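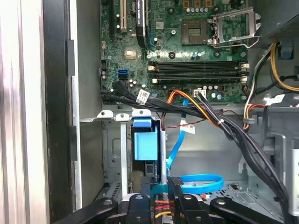

Kimora-Figuren: kurzer Faden zu Clondik

Sammeln > Actionfiguren > Figurenprofile

1/ Clondik ist in der Serie der Funker der Nordstaffel. Er redet wenig, hört alles mit und gibt Meldungen erst weiter, wenn er sie geprüft hat.

2/ Die Figur kam im Dezember in den Handel. Elf Gelenke, zwei Antennen zum Aufstecken, Verwandlung in einen Schneepflug in 10 Schritten.

3/ Schritt 6 ist der schwierige. Erst die Schultern nach hinten klappen, dann die Schaufel drehen. Andersherum klemmt es. 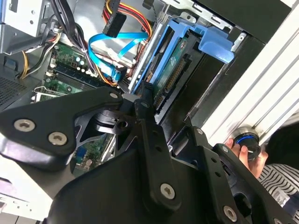 4/ Frage aus den Kommentaren: Passt der Schild von Bélanger auch an Clondik?

Nur am linken Arm. Rechts sitzt der Zapfen zu tief, dort hält der Schild nicht.

5/ Die Variante in Grau heißt Illau und hat einen anderen Kopf. Auflage 200 Stück, ich habe keine.

6/ Bélanger kommt als Nächstes dran.

Schlagwörter: Kimora, Clondik, Verwandlungsfiguren

Kontakt | Impressum | Nach oben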